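Diary of the Section, February 23, 2021

The section attended a demonstration at the Drudis workshop today, arranged through Fletia and held in the smaller of the two assembly rooms. The subject was the handling of computer parts by a robot arm. The visit had been put off from August, when the firm was still waiting for its new benches.

Computer parts and gripper at the Drudis demonstration
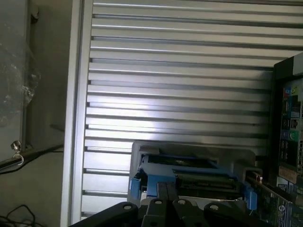
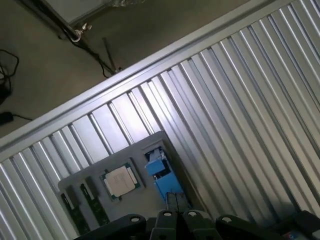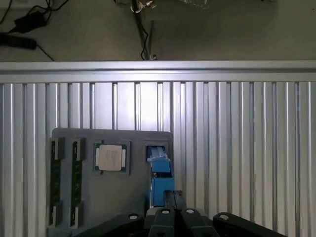 Wynne Technical Institute | Section for Automation and Workshop Practice

We were received at the side entrance and asked to sign the visitors' book, after which we were given a short safety talk. Visitors were to remain behind the yellow line at all times and were not to lean over it to take photographs. Bags and coats were left in the passage. The talk was clear, although it was delivered next to a compressor and those at the back had to ask for parts of it to be repeated.

The demonstrator began with the history of the project, which goes under the name of Gomance and has been running for 7 months under its present funding. Its aim is to have an arm take computer parts out of a holder, present them to a machine and put them back, with as little special tooling as possible. The parts are those which any repair shop would know: memory modules, a processor with its metal heat spreader, a drive in a cage with blue latches. The grey holder for the memory and the processor has a separate recess for each part, and we were told that it had been redrawn several times before the spacing was found suitable for the fingers of the gripper.

A good deal of time was given to the gripper itself. The two fingers used for the close work are narrow, and the demonstrator explained that an earlier and wider pair had touched the neighbouring part too often. The view from the wrist was shown on a large screen at the end of the room, and most of the section found it easier to follow the work there than to look across the line. From so close a position the ribs of the metal panel fill much of the view. One of our members asked whether the glare from the metal caused difficulty. The reply was that it did, and that the lamps had been moved twice in the past month.

The figures given in the talk were as follows. The team has logged 496 attempts at the memory modules, of which 481 were counted as sound. For the processor the count of attempts is 428, and the demonstrator preferred not to give a result until the log had been checked. An attempt is counted as sound only if the part is set down within the limits laid down in the project's own test sheet. We asked for a copy of this sheet and were promised one by post.

There followed a period for questions, which ran over its time. The section wished to know how the arm is taught a new part, how long this takes and who is permitted to do it. At present a new part is taught by guiding the arm by hand through the movement a number of times, and only staff who have completed the firm's own course may do so. A question on cost was answered in general terms. A question on the noise of the equipment was passed to the maintenance office.

Tea was served in the canteen. Several members took the opportunity to speak with the bench staff, who were generous with their time and plainly used to being asked whether the arm would replace them. Their view was that it had so far given them more to do, mainly in setting out parts and keeping the log.

Matters noted for the section. The layout of the holder is of direct interest for our own second-year bench, where parts are at present laid on foam and are apt to shift. A simple version could be made in our workshop, beginning with the two memory slots. The practice of showing the wrist view on a large screen should be considered for open days. The safety talk should be compared with ours, which is longer and has not been revised for some time.

A letter of thanks is to be sent to Drudis and to Fletia. The return journey was delayed by roadworks and the equipment store was not opened again this afternoon, so the borrowed torque drivers remain to be booked in.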